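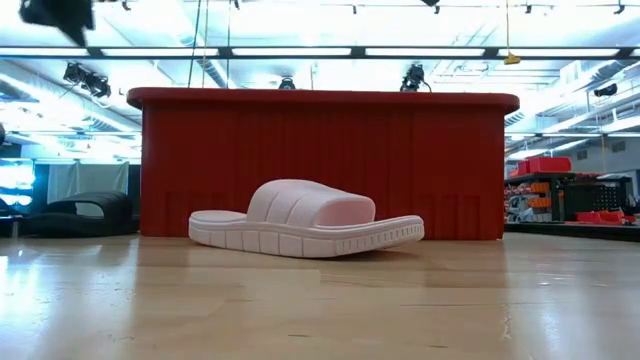 Can you build a usable two-finger gripper in a shared workshop without a milling machine?

A drill press, a bandsaw and a decent 3D printer will get you there, as long as you accept that the fingers will be the third or fourth set you make.

I've had that question by email a few times since June, so I'm writing up where the build has got to. The arm is called Plovow, which was the name of the folder I first saved the drawings in. It has four joints and a gripper, and it is meant to pick up soft, awkward things off a floor and put them somewhere else. Shoes, mostly. I trip over them at home and I wanted a job for the arm that I would notice if it got done.

Most of the work happens at Kassa, the shared workshop I joined two years ago. I do the wiring at home on the kitchen table and bring it in when it's ready to bolt on.

The first gripper had flat printed jaws. They would close on a block of wood all day long and let go of anything with a curve. Fuad Lemma had a look at it and said the jaws were too stiff and too short, and he was right on both counts. The second set was 94 mm long with a strip of rubber glued down the inside. Better, but the glue let go after a couple of evenings and I found one strip stuck to the bottom of my bag.

The third set is what's on there now. Each finger is two printed ribs with a flexible web between them, so the finger bends round what it touches. I print the ribs in PETG and the web in TPU. The web has to go slowly or it strings everywhere. I had the infill too high at first and the fingers hardly bent at all. Dropping it to 10 per cent sorted that out.

Slides and sandals are good things to practise on. They have an opening at both ends, so one finger can go under the strap and the other on top. They also don't mind being dropped. The trouble is the sole. If the arm comes down a few millimetres low, the lower finger catches on the footbed and pushes the whole shoe along the floor. A polished floor makes this worse. On the carpet at home the same move usually works.

For that reason I changed the approach so the fingers come in level from the side and the wrist only tips once they're round the strap. It needed more reach from the elbow than I had. Jade Desjardins cut me a new forearm out of aluminium tube, 288 mm between the pivot holes, and it fitted first time. The old one was 40 or so shorter and I've kept it in case I want to go back.

The longer forearm means more load on the shoulder. The shoulder motor is a second-hand geared one from a Fitska label machine, and it copes, but it gets warm if I leave the arm held straight out. I've put a spring across the joint to take some of the weight. The spring is a bit strong, so the arm drifts upwards when the power is off. I'll swap it when I find a weaker one in the drawer.

Parts so far have come to about £400, not counting the bits I had already. The biggest single cost was the motor drivers, and I burnt one by plugging it in backwards. I now put a dab of paint on every connector, on both halves.

The control side is plain. A small board runs the motors and a laptop sends it positions. I used to write the positions by hand. Now I move the arm where I want it, press a key, and it saves the joint angles to a text file. Playing them back at half speed is fine. At full speed the gripper wobbles when it stops, and I think that's the wrist bracket, which is still printed. An aluminium one is the next thing to make.

A few people wanted the files. The finger models and the forearm drawing are in the Skenaseck folder linked from the sidebar. The wrist bracket isn't in there yet, and I'd leave it alone until I've made the new one. If you print the fingers, check the pivot hole with a drill bit before you fit the pin. Mine came out tight on every print and I split a rib forcing one.

I still need to order M4 shoulder bolts, and more TPU.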